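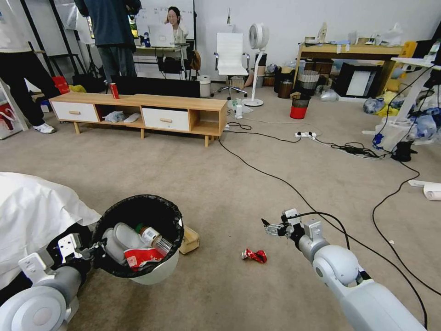

Clearing the floor at Arnudel: one gripper at the rim of the bin, a crushed can still on the carpet.

The robot at Arnudel runs its tidying task on the same carpet where the staff have their desks. Siv Öberg, who manages the office, scheduled it for working hours from the first day in May. An empty room, she argued, would have told the company little about how people and arms share one.

The task is bimanual. The left arm controls the bin and the right arm picks. Each pick is logged with grip width, wrist angle and outcome, and the log now stands at 1315 entries. Bottles are the easy class. Thin wrappers deform under the fingers and account for most of the retries.

Terence Dobson used to do the evening round himself, 40 minutes with a cart. He now spends 20 of those minutes reviewing failed picks and the rest on work the machine is not rated for: cables, desktops, anything under a shelf. His job title has not changed. His pay grade has, by one step, after a request that took two months to settle.

"I bend down less and I read more," he says. "The reading is slower than I expected."

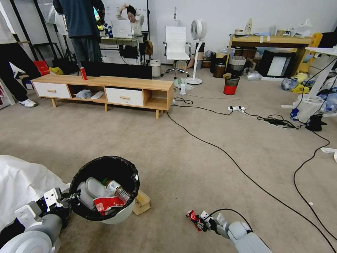
What the desks had to give up

Hedvig Backlund mapped the walking routes before the trial. Staff agreed to keep bags off the marked lanes, with mixed compliance. Power strips remain the open item. The arms treat a loose cord as an obstacle and stop short of it, and a person then has to clear the halt by hand.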